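Manual de instalação e utilização, câmara de trilho Bultard
Secção 4: Colocação no terreno e primeira campanha de registo

Publicado em 6/29/25
Por: Documentação técnica Hnatiuk

4.1 Âmbito

Esta secção aplica-se à colocação da câmara Bultard para registo de mustelídeos, raposas e ginetas em trilhos florestais. Pressupõe que as pilhas e o cartão de memória já foram instalados conforme a secção 3. Para utilização em tocas, ver a secção 6.

4.2 Escolha do ponto

1. Percorra o trilho e identifique sinais de passagem: pegadas em lama ou neve, dejetos sobre pedras salientes, pelos presos em arame ou casca.
2. Dê preferência a estrangulamentos naturais, como troncos caídos sobre linhas de água, aberturas em muros e cruzamentos de trilhos.
3. Verifique se existe uma árvore de suporte com tronco firme. Troncos finos oscilam com o vento e provocam disparos em falso.
4. Registe as coordenadas no campo "Local" da aplicação Wevside antes de ligar a câmara.

NOTA: No ensaio de Stakumberg, a câmara orientada a nascente acumulou 3 557 ficheiros, na maioria sem animal. Oriente a objetiva a norte sempre que o terreno o permita.

4.3 Fixação

1. Passe a cinta pelas duas ranhuras traseiras, com a fivela voltada para o lado oposto à objetiva.
2. Coloque a câmara à altura do joelho para mustelídeos. Para raposa, suba um palmo.
3. Aperte a cinta até a caixa deixar de rodar à mão.
4. Incline ligeiramente a objetiva para baixo com a cunha fornecida. Em encosta, acompanhe a inclinação do trilho.
5. Retire ervas altas e ramos soltos entre a câmara e o trilho. Não corte vegetação viva em área protegida sem autorização.

CUIDADO: Não utilize pregos nem parafusos no tronco. A garantia não cobre danos na caixa causados por fixação rígida.

4.4 Regulação do sensor

1. Rode o seletor para TESTE.
2. Passe diante da câmara, agachado, à velocidade normal de um animal em marcha. O indicador vermelho acende a cada deteção.
3. Se o indicador não acender, suba a sensibilidade um nível e repita.
4. Ajuste o intervalo entre disparos. O valor de fábrica é de 17 segundos. Para doninhas, que atravessam o campo muito depressa, reduza para 2 segundos.
5. Rode o seletor para ATIVO e feche a tampa até ouvir o estalido do fecho.

NOTA: Em noites quentes, a diferença de temperatura entre o animal e o solo é menor e o alcance de deteção diminui. Aproxime a câmara do trilho nos meses de verão e reponha a distância habitual em setembro.

4.5 Iscos e odores

O uso de iscos altera o comportamento dos animais e não é recomendado em contagens. Se o protocolo do estudo o exigir:

1. Aplique o atrativo numa pedra, nunca na caixa da câmara.
2. Use luvas sem perfume. Mude de luvas entre pontos.
3. Anote o tipo de atrativo na ficha de campo.

CUIDADO: Confirme junto da entidade competente se a colocação de alimento é permitida no local.

4.6 Recolha dos dados

1. Rode o seletor para DESLIGADO antes de abrir a tampa. A remoção do cartão com a câmara ativa pode corromper o último ficheiro.
2. Retire o cartão e guarde-o num estojo seco e identificado com o código do ponto.
3. Limpe a objetiva com o pano de microfibra. Não use álcool.
4. Verifique o estado da junta da tampa. Substitua-a se apresentar fissuras.
5. Insira um cartão vazio, formatado na própria câmara, e repita o passo 5 de 4.4.

O cartão fornecido guarda até 800 sequências de vídeo na resolução predefinida. Ao atingir o limite, a câmara deixa de gravar e não substitui os ficheiros antigos.

4.7 Avarias frequentes

Imagens noturnas brancas: objeto demasiado próximo da objetiva. Afaste ramos ou recue a câmara.
Hora incorreta: pilha interna descarregada. Ver 3.5.
Condensação na objetiva: tampa mal fechada ou saqueta dessecante saturada. Substitua a saqueta.

Contacto: Hnatiuk, Apoio Técnico | © Hnatiuk. Todos os direitos reservados. | Voltar ao topo 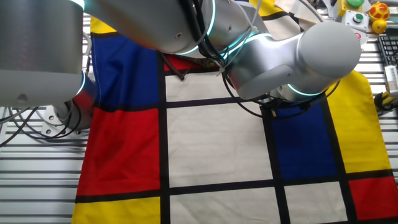
Fig. 4-1. Mesa de trabalho com pano estampado e dois braços robóticos.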